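Keeping a village shop going in Vokamthorpe
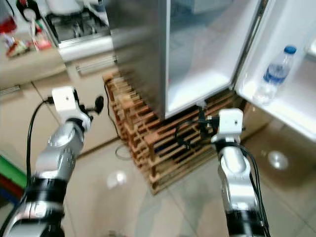 The shop had been shut for two years when she took on the lease. "People were driving to Olden for a pint of milk," she says. "That's a long way if you've only run out of milk."

She opened in August with 600 pounds' worth of stock, most of it tins. Bread came later, then eggs from the farm on the Olden road. The first electricity bill was 1,191 pounds. "I sat on the back step and read it twice."

Sunday mornings are the busiest - papers, bacon, a queue by nine. She closes at one and does the ordering in the afternoon.

Would she take on a bigger place? "No. I'd like a new till, and somebody to cover Tuesdays." The lease comes up again in spring, and she has already asked for another five years.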